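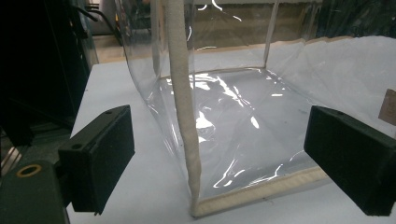

Figure 4. Clear vinyl storage bag with cream-colored fabric binding along its edges.

4.2 Seeing and forgetting

The households in our study owned a great many containers, and most of them had been bought to solve the problem of the previous containers. We sorted what people showed us into three groups: opaque (lidded boxes, drawers, the suitcase under the bed), labeled opaque, and transparent. Bags of the kind in Figure 4 belong to the last group and were popular for spare bedding, which is bulky, seldom needed and hard to throw away.

The standard argument for transparency is that a thing in view is a thing remembered. Friesen makes this case for kitchens, where it may well be true; people who can see their lentils do seem to cook them. Our interviews give it less support in the linen closet. Of the 27 households, only 6 could list the contents of their clear containers more fully than the contents of their opaque ones. One participant, Ava, had walked past the same visible blanket for four winters and described it to us, with some confidence, as a tablecloth.

Kamelska's notion of "settled objects" is useful at this point. An object settles when its owner stops reading it as a thing and starts reading it as part of the shelf. Kamelska assumed that lids and doors speed this up. We suspect that visibility can do the job just as well, only more slowly, and with the added expense of a nicer container.

Labels complicate the picture. Households that labeled were better at recall for the first few months, after which the label and the contents tended to part ways. We recorded a box marked CABLES that held candles, and one marked MISC. that held, to the owner's credit, exactly that. Zinetti treats such drift as a failure of upkeep. Our participants were more relaxed and generally regarded the label as a record of good intentions – a sort of diary entry.

Moving house was the one event that reliably unsettled things. Participants who had moved within the past year named nearly everything they had stored, often with resentment. Shirley McIntyre, who moved in August and agreed to be named, went through 40 items without opening a door and asked us whether we wanted any of them.

We declined, on ethical grounds and for lack of closet space. Section 4.3 takes up the related matter of objects kept for guests who have not yet been invited.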